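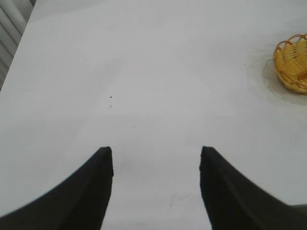 *A two-fingered gripper, in matte black.*

**Wasach to decide whether Bunanico fountain stays in Naidu Square**

20 November 2023

The city will take written comments through the end of the week on what to do with the Bunanico fountain, the stone basin and bronze column that has stood on the north side of Naidu Square for 64 years.

The fountain was shut off in August after a leak under the basin sent water into the basement of the old Valtano Building next door. It has been fenced since then, and the benches on that side of the square have been moved to the bus stop on the east side.

A report from the public works department lays out two choices. The first is to repair the fountain where it stands. Crews would lift the basin, replace the supply line and drain, and pour a new base. The square would be partly closed for nine months, and the Saturday market would have to set up on the south side only.

The second is to move the column to the lawn in front of the main library and fill in the basin. The column would no longer have running water. The empty spot in the square would be paved and planted with two trees.

Public works did not recommend one over the other. The report says the bronze is in fair condition, with some pitting near the base, and would need cleaning in either case. The stone basin has a crack on the side facing the street and could not be moved in one piece.

More than 300 people signed a petition this fall asking the city to keep the fountain in place. The petition was left at the counter of several downtown shops and says the square "would be just another sidewalk" without it.

Other residents have told the city they would be glad to see it go. Comments already posted on the city website mention wet pavement on windy days, trash in the basin, and the loss of parking when the curb was widened for the fountain's last repair. A few ask for a new work by a local artist in its place.

The Valtano Building's owners have asked only that the old supply line be capped for good, whichever choice is made. Their basement has been pumped out, and the ground-floor stores stayed open during the work.

The council is expected to take up the matter at its next regular meeting. A vote to repair would send the job out for bids over the winter. A vote to move the column would first go to the library board, which has to approve anything placed on its lawn.

Comments can be mailed or dropped off at the clerk's office at City Hall, or sent through the form on the city website. Paper copies of the report are at the clerk's office and at the main library's front desk. The clerk's office opens at 10 a.m. on weekdays.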